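Dorden students to start language year with 19 partner schools

27 Feb 2009

Students at Dorden High School will be trading letters, recordings and lunch recipes with classes in 19 other schools starting in August, after the school board gave the go-ahead to a new exchange year built around everyday conversation.

The program is called Cluvo, a name picked by last year's sophomores (it doesn't mean anything, they just liked the sound of it!). Every student who takes a second language will be matched with a partner of the same age, and the pairs will write to each other every two weeks for the whole school year. Beginners are welcome, and so are students who already speak another language at home.

"I have wanted this for as long as I've worked here," said Amber Inskip, who heads the language department. "Our kids can fill out a verb chart with their eyes closed. Now they get to ask a real person what she had for breakfast and find out the answer is something they've never tasted."

The idea grew out of a small trial last fall, when one Spanish class and one French class swapped mail with two schools overseas. By winter break the two classes had sent and received 2,483 letters and postcards, and the hallway outside the main office was papered with the best of them from floor to ceiling. Several students asked if they could keep writing over the holidays, and they did.

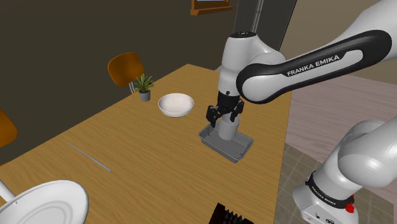

A white cup standing in a gray tray, held by a robotic gripper, in a computer-rendered picture.

Quang Ông, who teaches French and coaches the debate team, ran the trial and will coordinate the full program. He has spent the past month on the phone with partner teachers, often before sunrise, sorting out vacation calendars and reading levels. He is also putting together a 20-page starter booklet with tips on greetings, polite ways to disagree, and how to ask someone to slow down.

"The first letters are always a little stiff," Ông said. "Hello, my name is, I have one brother. Then somebody mentions a band or a dog and off they go, and I'm running to the post office with another box."

The Lumard Foundation has given $1,000 toward postage and supplies, and the parents' group will match it with the proceeds from the spring bake sale. The library is clearing a corner for a recording table where students can tape spoken messages during lunch and after the last bell.

One of the liveliest parts of the year should be the shared cookbook. Each class sends in family recipes written in the language it is studying, and the finished book will be printed and mailed to every partner school. Sophomore classes have already started collecting, and there is a healthy argument going over whose grandmother makes the better dumplings.

Sign-up sheets are in the main office and in Room 19, the Vukčević Room, next to the library. Families who speak another language and would like to help check letters are warmly invited to leave their name with Ms. Inskip.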